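Pre-opening check of the shop and stockroom at Arkell, with my comments

I do this walk-through every September before the Christmas titles start landing, and again whenever we've moved the shelving around (which is more often than I'd like to admit). It began as a one-page form I pinched from an old job and it's grown a bit. A few other booksellers have asked for a copy, so I'm putting up this year's version with my own scribbles left in. Change whatever doesn't suit your shop.

My marks are simple enough: OK, FIX or WATCH. A FIX gets done before the doors open. A WATCH goes on the clipboard by the kettle and I look at it again in a month.

SHOP FLOOR

1. Front door, mat and threshold strip. OK
The mat's new and lies flat. I got down on my knees and pushed at every corner of it, much to the delight of a bloke waiting for the bus.

2. Main aisle clear for a pram or wheelchair, full length. FIX
The bestseller table had crept out again. I love that table, it sells more fiction than the rest of the front half put together, but it creeps. Pushed back and the feet marked with tape on the floorboards. If you can't see the tape, the table's in the wrong spot!

3. Wall shelving fixed at top and at mid height. OK
Every bay tugged by hand. Crime had a bracket screw that turned a quarter with the driver, so I nipped it up and tried it again after lunch. Still firm.

4. Freestanding shelving, castors locked. FIX
Two units in travel writing had the brakes off. I did that myself for the author evening and forgot. Locked now. I'd love to say it won't happen again.

5. Dump bins and publisher displays. WATCH
The cardboard stand for the Tandley paperbacks is loaded with hardbacks on the top tier and has a definite lean. Hardbacks moved to the bottom. I've asked the rep for a second stand, and if it doesn't come I'll put the lot on a proper shelf.

6. Kick stools and the rolling ladder. OK
Rubber feet good on both stools. The ladder rail's been wiped down and the hooks seat properly at each end. Staff only on the ladder, and yes, I mean even when a regular says they know exactly where the book is.

7. Window display lighting. OK
No cords across the walkway, no lamp touching paper. The window's going over to cookery next, with a big pile of Skusudham in the middle, and I want the spotlight turned away from the pile before anyone starts stacking.

STOCKROOM

8. Fire exit clear. FIX
Returns cartons, every single time. There were 184 books boxed up for return and most of them were parked between me and the back door. I rang the carrier and had them collected at 2 that same afternoon. There's now a yellow line on the floor and the returns live on the other side of it.

9. Pallet and carton heights. OK
Nothing above shoulder height, heavy art books on the floor level. We took in 596 copies across the last delivery and it all fitted without going up a layer, which surprised me.

10. Box cutters. WATCH
Retractable ones only. I found an old fixed blade in the tape drawer with a bit of masking tape over the end. Binned (wrapped, in the sharps tin). I've put WATCH because where there's one there's usually a mate.

11. Trolley. FIX
One wheel was full of shrink-wrap and string. Cut it all out, put a drop of oil in, and it runs straight again. Please, please don't pull it loaded down the ramp, push it from behind and go slow.

12. Shelf load labels. OK
The stockroom racking is labelled at 550 kg a bay and we're nowhere near it. Labels still readable, which was the bit I was checking.

CHILDREN'S CORNER

13. Cushions, rug and low shelves. OK
Rug tape redone along the side nearest the till. Corner guards present on all the low shelves, though one had been picked at by small fingers and I've glued it back down.

14. Toy bins. WATCH
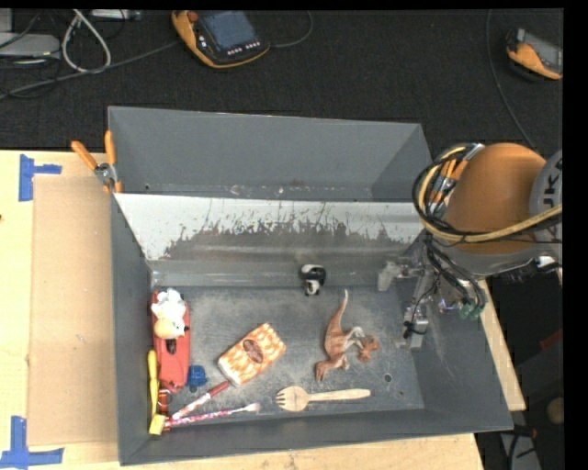
6 min read

I go through toys by hand, one at a time, and I'm fussy. Soft toys get a pull on every seam, eyes and noses get a good twist, and anything that gives goes straight out. Hard plastic gets a run of the thumb along the edges for cracks. I also like to empty a bin completely and wipe the bottom and sides, and I check the inside walls for rough patches while I'm in there, as a worn surface can catch little hands. Anything that isn't a toy goes back wherever it came from. I've marked this one WATCH every year since I started and I can't see that changing, toys come and go so quickly.

15. Board books. OK
Chewed ones withdrawn. We always lose a few display copies and I just budget for it now.

16. Story time seating. OK
The little chairs stack four high and no more. Ours were at four. Good.

TILL AND BACK OFFICE

17. Cords under the counter. FIX
A power board was plugged into another power board. I know! The card terminal has its own outlet now and the second board's gone home with me to the shed.

18. First aid kit. FIX
Out of the medium plasters, and the eyewash had passed its date. Paper cuts are our most common injury by a country mile, so the small plasters go fast too. Restocked both sizes and wrote the new expiry on the lid in marker.

19. Extinguisher tag and pressure. OK
Needle in the green, tag current, nothing hanging off the bracket. Last year somebody had hung a tote bag on it.

20. Evening events. WATCH
We ran later hours during Ramadan this year for the after-dark reading group, and it was lovely, but the light over the back step is too dim for people leaving at night. A brighter fitting is on order. Until it's up, evening groups go out through the front.

21. Emergency lights. OK
Held the test button down and both came on and stayed on. The one above the poetry shelf takes a second to think about it, so I'll try it again when I do the next smoke alarm test.

STILL TO DO

Second stand for the Tandley titles, chase the rep.
New fitting over the back step.
Hunt through the other drawers for old blades.
Toy bins again next month.
Reprint this sheet with a bigger comments column, I ran out of room at item 11 and finished it on the back of a bookmark.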